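Boiling eggs for 50 at the November breakfast

Prordale Forum > Food and Drink

toomtoast
I'm doing egg and soldiers for 50 and I can't wait! Do I start the eggs in cold water or drop them into boiling?
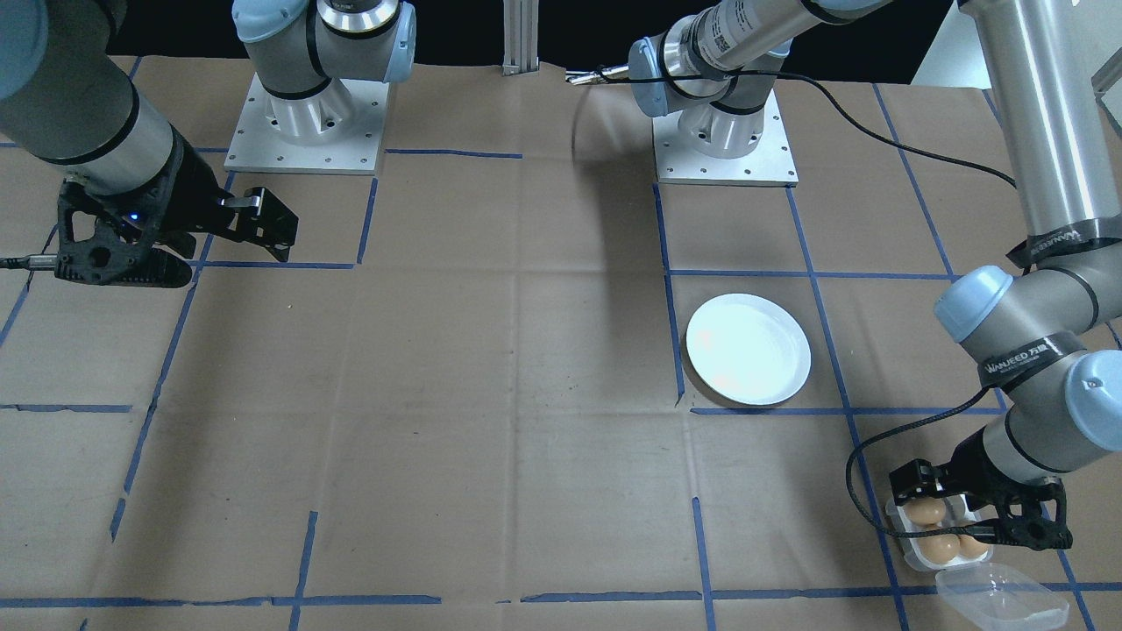
I've got two big pans and the hall cooker, which is slow but steady.

Lelier
Boiling, every time! Seven minutes for a soft yolk, and they peel beautifully. Lower them in with a ladle – dropping them is asking for cracks.

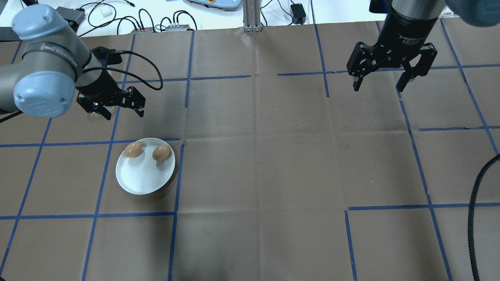

Older eggs peel better too, so buy yours a week ahead.

gerrit_ngcobo
Sorry, I disagree. Cold start for a crowd. With that many eggs the water goes off the boil anyway and your seven minutes means nothing.
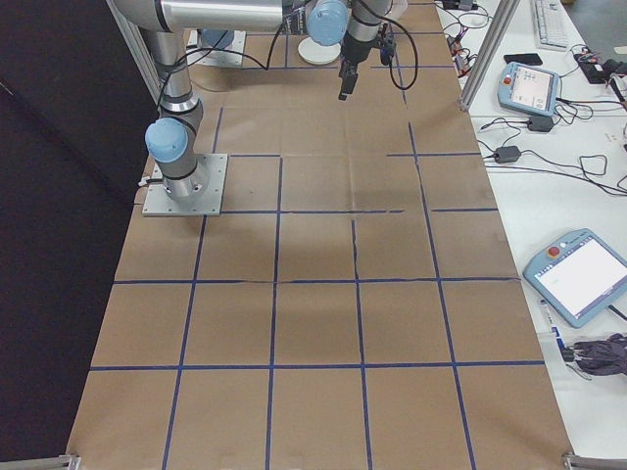
Lelier
Small batches, Gerrit! Then it hardly drops at all.

toomtoast
Batches it is, I think. Brown or white?

Terkent
Same inside. I love a brown one on a white plate, though.

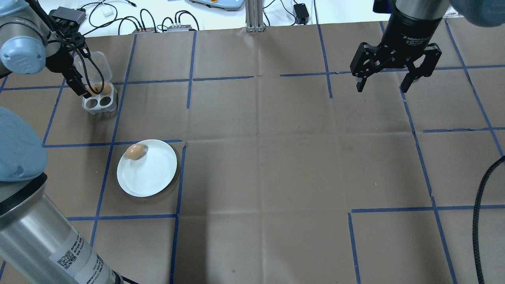

Do put salt out in little bowls, and butter the toast right to the edges. What time are you serving?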